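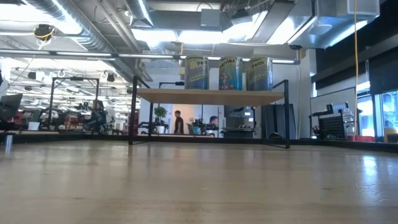
Quick update on the Kesden property ahead of the July call, covering bookings, the refit, staff and money. Sorry it's short on polish, month end plus a full house. Breakfast is the piece that moved most. We dropped the hot buffet for a smaller self-serve setup, and the first stations are simple: a light wooden board between two black metal side frames, big cans in a row on top. Cheap to build, easy to wipe down, and the kitchen can restock without crossing the guest line. Waste is down, though I only have a few weeks of numbers so don't hold me to a percentage yet.

Bookings
1,645 room nights sold in the quarter. Ahead of plan. Direct bookings were 456 of those, better than last quarter but still too low for my liking. The travel sites are eating our margin and will keep doing so until the new booking page is live. Corporate side is steady. Theodorakopoulos renewed their block for the year at the new rate, no argument. Weddings slow, two inquires went to the lake place across town on price. Not chasing those.

Rooms
21 rooms finished and back on sale. 5 still closed, all on the top floor, all waiting on the same thing (bathroom doors, wrong size delivered, going back). Contractor says three weeks. I would plan on five. The finished rooms are getting good comments, mostly on the beds and the blackout curtains. Complaints are mostly noise from the service elevator before 6 a.m. We moved the linen run to later in the morning and it has gone quieter, the complaints I mean, the elevator is as loud as ever. Full fix is in next year's budget request.

Systems
Skinix is in at the front desk. Rough first week. Check-in lines, double charges on a handful of cards, all refunded. Settled now. The night team like it more than the day team do. Still open: the link between Skinix and the housekeeping list drops out overnight, so we print a paper list at 5 a.m. as backup. Ticket is with the vendor. Steltotau has the same setup and the same problem, so I've asked their front office to put their name on the ticket too.

Staff
Two front desk hires started, one housekeeping supervisor post still empty. Pay is the issue. We are offering less than the hospital down the road for the same hours and people know it. I would like to raise the starting rate before the fall, figures in the sheet I sent seperately. Training for the new desk staff done in-house, no outside cost.

Money
Refit is slightly over on plumbing, under on furniture, net close to even. Breakfast change came out of the running budget, nothing asked for. The one thing I do need is sign-off on the second payment to the contractor. I'd hold part of it back until the doors are right. Let me know if you disagree.

Next quarter
Top floor open. Booking page live. Two more breakfast stations, one for the small lounge. Boiler service, which means no hot water in the east wing for a morning, guests will get a notice under the door the night before. Laundry contract is up for renewal and I want three quotes this time.

Occupancy sheet and the snag list are in the shared folder. Need the contractor answer before the call if possible.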